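Who Is Polite Enough to Disagree?

In Padton, where I have lived for eleven winters, we like to say that we are a patient people. We say it at weddings, we say it to visitors, and lately we say it in the town hall every time somebody asks why the river road is still closed. I want to write something against this patience. I know it is a little rude to do so as a person who came from another country, but I pay my taxes here and I vote here, so I will take the risk.

The matter is simple to tell. The council decided last spring to join our bus service with the one in Rulby. We were promised more buses for the same money. What we received is 8 buses a day where before we had 11, and a timetable that is printed in a color I cannot read in the evening. When the change was discussed, the public had one meeting for asking questions. It began at four in the afternoon, when most people who use the bus are still at work. I took a free half day to be there. I saw many empty chairs and I heard a councilor say that the small attendance was a proof of public trust.

I have thought about this sentence for months. It is a very comfortable sentence for the one who says it. If we come and shout, we are a difficult minority. If we stay at home, we are satisfied. There is no way for a citizen to behave that would be counted as a calm and serious "no." 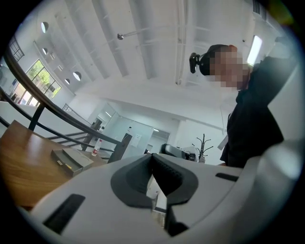 Gray jaw and white housing, with a wooden table behind.

In the country where I was born, people did not stay silent out of politeness. They stayed silent because it was safer, and everybody understood the difference between a quiet room and a room that agrees. When I moved here I was happy to leave this knowledge behind me, like a heavy coat. Now I find that I need it again, for a much smaller matter and with much smaller danger. Nothing bad will happen to me for writing about buses. So why did it take me until December to do it?

I believe the answer is that good manners can be used by the people who govern, even when they do not plan to use them. I do not accuse our council of a conspiracy. I have met several of them at the bakery and they are decent people with too many papers to read. But a decent person who never hears an objection begins to think that there are no objections. After some years he is surprised, and even hurt, when one arrives. I have seen the hurt face. It makes you want to apologize and sit down again, and I did sit down.

The neighbors in Stitberg took another way. Their council also wanted to make a common bus service, and the residents asked for the questions to be moved to the evening. They did not ask very nicely, I was told. Somebody banged on a table. The evening meeting was held, 52 people came, and the plan was sent back to be written again with the early bus for the hospital workers kept inside it. I do not say that Stitberg is a paradise now. Their buses are late like ours. But the nurse who starts her shift at six can get to her work, and in Padton she must ask her cousin for a ride.
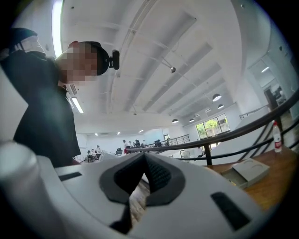
Some readers will answer that we have elections for this purpose, and that between them we should let the elected people do their work. I respect this argument more than the others. I do not want to live in a town where each decision is fought in the street, and I would be a tired man if I had to attend every meeting about drains. Still, an election is one answer to a hundred questions. I voted for our present council because of the school roof, and I would do it again for the school roof. Nobody on any side had said a word about the buses at that time, so I cannot see how my vote could be a permission for it.

What I ask is modest. Hold the meetings at seven in the evening. Put the plan in the library before the meeting and not after it, in letters that an old person can read. Write down the objections together with the names of those who made them, if they agree, and answer each one in writing, even if the answer is only "we have considered this and we still say no." I can live with a no. I find it much harder to live with being thanked for my patience.

And to my fellow residents I ask something too — please be a little less pleasant. You can bring your cake to the meeting and share it with the councilors, I will bring mine. But after the cake, raise your hand, and keep it raised until they call you. The next budget meeting will deal with the evening route to Rulby, and I will sit in the second row.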